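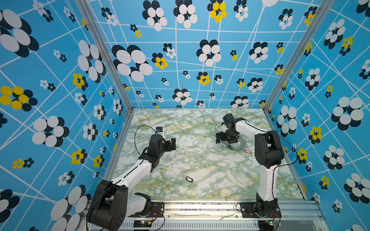 Shares in Nevberg closed higher again after the company said it was "in active talks" to supply switching gear to Jultar, the same talks it has been in since February. No contract was signed. No price was given. The stock still put on 14 percent by lunchtime and kept most of it.

If you are wondering who was buying, so are a few people on the other side of those trades. Volume started to climb at 9:15, and the statement went out at 10. Maybe somebody had a hunch. Somebody has had a hunch before each of the last three statements, and they have all been good ones.

Nevberg spokesman Isauro Manríquez said the company "follows all applicable disclosure rules" and would not discuss trading in its own shares. Asked how many people had seen the text before it was released, he said the number was "appropriate."

It was 19, according to Johanna Grabner, who sat on the audit side at Nevberg until last year and still hears from people there. She said drafts of market-moving statements used to go to three people, and that the list grew when outside advisers from Prantl were brought in. "Every name you add is a name that has a brother-in-law," Grabner said. Prantl did not return two calls.

None of this proves anything. Early buying can come from funds that guess well, or from one large order that others chase. Brahim Tawfik, who trades industrial stocks for a small desk and was short Nevberg going into the morning, said he had lost money on it and so should be taken with a grain of salt. He then said the pattern looked terrible.

"Once, fine. I've been lucky too," Tawfik said. "But I'd like to be lucky 45 minutes ahead every single time."

As for the deal itself, it is hard to see what changed overnight. Jultar has cut its own spending plans twice and told its lenders it would not start any new large projects before the summer. It needs fewer switches than it did a year ago. Meinrad Zwahlen, its finance chief, confirmed that the two sides were talking and added that Jultar talks to "all the usual suppliers," a group that includes Gistent, which is cheaper and already has its equipment in two Jultar plants. Gistent shares did not move.

Then there are the jobs. Nevberg's statement mentions 3,000 of them, "supported" by a possible agreement. Supported is a roomy word. It can cover people already on the payroll, people at other companies, and the guy who sells lunch across the street. Manríquez could not say how many would be new hires – he said it was too early to break the figure down, though it was apparently not too early to publish it.

The exchange said it reviews unusual trading as a matter of routine and does not comment on single companies. Thaddäus Aebischer, a lawyer for a group of small shareholders, has asked it in writing to look at all four statements together. His last letter on the subject got a reply thanking him for his interest.

Nevberg reports quarterly results next month. The talks with Jultar are expected to continue.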